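# Capítulo 4. De dónde salen los ejemplos

Los capítulos anteriores daban por supuesto algo que en la práctica casi nunca se tiene: un conjunto de demostraciones limpio, variado y bien etiquetado, esperando en una carpeta. El lector habrá notado que lo llamábamos *D*, con una cursiva muy elegante, y que no decíamos una palabra de su origen. Este capítulo se ocupa de la cursiva.

Aprender por imitación consiste en ajustar una política para que, ante una observación, proponga una acción parecida a la que propuso una persona. La definición es correcta y deja fuera a la persona, que suele estar de pie junto a una mesa, con una pinza de mano en el puño y la sospecha creciente de que estudió demasiados años para esto. Lo que esa persona haga en las próximas horas fijará el techo del sistema con más firmeza que cualquier decisión de arquitectura.

## 4.1 Un encargo sencillo

Tomaremos como hilo conductor el proyecto Vondcombe, desarrollado en el taller de Prunden. El encargo cabía en una línea: enseñar a un brazo a manipular recipientes transparentes sobre una mesa blanca. Los encargos que caben en una línea deberían cobrarse más caros.

El equipo eligió recoger los ejemplos con una pinza de mano provista de cámara, sin mover el brazo durante la recogida. La ventaja es conocida: una persona con la pinza en la mano trabaja deprisa, corrige sobre la marcha y no necesita que nadie despeje el perímetro de seguridad. La cámara registra lo que más tarde verá el robot desde un punto equivalente, y la trayectoria de la muñeca se reconstruye después. El inconveniente también es conocido, aunque se descubre de nuevo en cada proyecto: la muñeca humana hace cosas que el brazo no puede hacer, y las hace sin avisar. 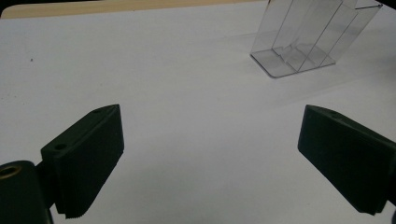

El plástico transparente plantea una dificultad añadida. Una persona lo localiza por los brillos, por la sombra, por el recuerdo de haberlo dejado ahí hace un momento. La política carece del último recurso y hace con los dos primeros lo que puede. Si todas las demostraciones se graban con la misma luz, aprenderá que un recipiente es cierto reflejo en cierto sitio, y lo buscará con una fe admirable cuando alguien encienda otra lámpara.

De ahí la primera regla de Vondcombe, que el protocolo recogía con sequedad: antes de cada bloque se cambia algo. La posición del objeto, su orientación, la altura de partida de la pinza, la luz. La regla se cumplió con entusiasmo al principio y con imaginación después. Quien haya tenido que colocar un objeto «al azar» muchas veces seguidas sabe que el azar humano tiene tres o cuatro sitios favoritos, todos cómodos para la mano derecha.

> **Término.** Llamaremos *episodio* a la grabación continua de un intento, desde la posición de partida hasta que el operador lo da por terminado. Un episodio puede acabar bien, acabar mal o acabar en una conversación. Solo los dos primeros tienen casilla en el formulario.

## 4.2 Qué se guarda y qué se tira

Al cierre de la primera campaña, el 16 de julio de 2024, el registro contenía 473 episodios. De ellos se descartaron 117. La cifra causó cierto disgusto en Belkadi, la empresa que había encargado el trabajo y que tendía a contar los episodios descartados como si fueran sillas rotas. Conviene, por tanto, examinar qué significa descartar.

Hay episodios inservibles sin discusión: la grabación se interrumpe, la trayectoria no se puede reconstruir, la apertura de la pinza no quedó registrada. Su eliminación no exige criterio, solo un programa que los encuentre antes de que los encuentre el entrenamiento.

Luego están los episodios feos. El operador se aproxima, duda, retrocede, corrige el ángulo y termina la tarea con menos gracia de la que le habría gustado dejar para la posteridad. La tentación de borrarlos es fuerte, sobre todo cuando quien revisa es quien grabó. Es un error. Un conjunto formado solo por ejecuciones impecables enseña a partir de estados impecables, y el robot abandonará esos estados en el primer segundo. Las correcciones son el único lugar donde la política puede aprender a volver (véase la discusión sobre la deriva en el capítulo 3, que el lector recordará o fingirá recordar).
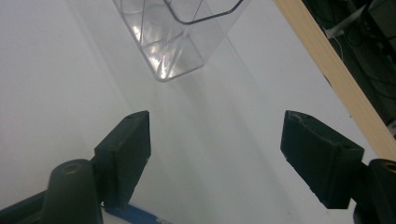

Queda un tercer grupo, el más incómodo, formado por episodios correctos uno a uno y contradictorios entre sí. Un operador se acerca por la izquierda, otro por la derecha, y ambos tienen razón. Un modelo que promedie las dos acciones avanzará por el centro, opción que ninguna persona le mostró y que la geometría no suele premiar. Los métodos capaces de representar distribuciones con varios modos alivian el problema, y los estudiaremos en el capítulo siguiente. Entretanto, el remedio barato consiste en anotar quién grabó cada episodio, dato que en Vondcombe se añadió cuando ya hacía falta.

La segunda campaña se planificó con bloques de 22 episodios y una pausa obligatoria entre bloques. El tamaño no procede de ningún teorema. En Darneck, el laboratorio que auditó los datos, habían observado que la duración de los episodios se acortaba a medida que avanzaba el bloque, señal de destreza, y que al mismo tiempo las posiciones iniciales se parecían cada vez más, señal de hambre. La pausa corrigió lo segundo. El protocolo la justificaba en un párrafo sobre «control de la variabilidad del operador» — es decir, café.

## 4.3 El cuaderno

Ningún formato de archivo sustituye a unas notas tomadas en el momento. El cuaderno de Vondcombe incluía, para cada bloque, los siguientes campos:

- operador y mano utilizada;
- objeto y posición de partida;
- estado de la iluminación;
- cambios en el montaje desde el bloque anterior, incluidos los que «no afectan»;
- observaciones.

El penúltimo campo merece una advertencia. Si se sustituye un dedo de la pinza, se aprieta un tornillo de la cámara o se desplaza la mesa un palmo, los episodios anteriores y posteriores pertenecen a mundos ligeramente distintos. El modelo lo notará. El equipo, si no lo apuntó, tardará bastante más, y dedicará ese tiempo a culpar a la tasa de aprendizaje.

### Antes de seguir

El apartado 4.4 trata la calibración entre la cámara de la pinza y el efector del robot. Supone que el lector maneja transformaciones rígidas en el espacio y distingue una matriz de su inversa, incluso al final de la jornada. Quien necesite un repaso lo encontrará en el apéndice B. Quien crea no necesitarlo debería consultar primero el ejemplo resuelto, en el que los autores invirtieron la matriz equivocada durante dos ediciones.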